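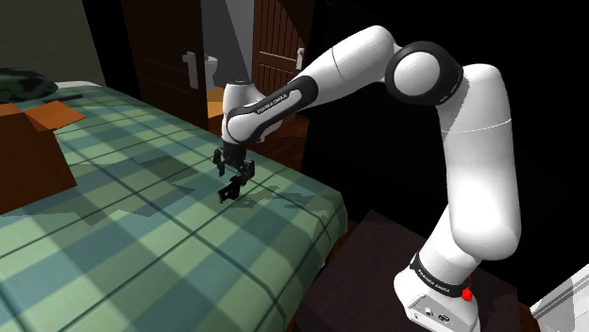

Bedroom layout in sim, Franka arm based on the nightstand, gripper open over the bedspread.

Forums > Manipulation > Simulation and Transfer > Randomizing bedding textures: results

okitz_dev
2020-05-05
Posting results from the bedroom set. The task is picking up the small black remote-like object from the bed. Two policies, same demos, same network. Policy A trained with the plaid bedspread fixed. Policy B trained with the bedspread texture swapped every episode. Tested on 40 bedspreads neither one had seen. A succeeded on 19 of them. B got 86 percent over the full test, several starts per bedspread. Lighting was left alone in both.

wrobel_k
You're comparing a count of bedspreads with a percentage of episodes. Can you give both the same way?

okitz_dev
Fair. I counted A as a success on a bedspread only if every start worked. I'll rerun the tally per episode for both and edit the post.

Sugeng Tuhumury
I don't think texture is the main thing here. Look at the shadow the hand drops on the plaid. It runs into the dark stripes. With a fixed light the policy can learn the shadow as a depth cue, and then a new pattern hides it. We saw this on Mirton in February. Randomizing the light alone got us most of the gain.

okitz_dev
Your Mirton scenes were tabletops with plain surfaces though. I tried light only on an early version of this one and it barely moved.

Sugeng Tuhumury
How many seeds?

okitz_dev
2

Sugeng Tuhumury
Then I wouldn't call that tried.

estorora
Side question, does the cardboard box stay in the same spot every episode? If it does, both policies may be using it as a landmark.

okitz_dev
Box and pillow are fixed, only the target moves. I can jitter the box in the next batch. Light-only with more seeds goes in the same batch.

wrobel_k
Please keep the pillow fixed for that one. Otherwise you change too much at once.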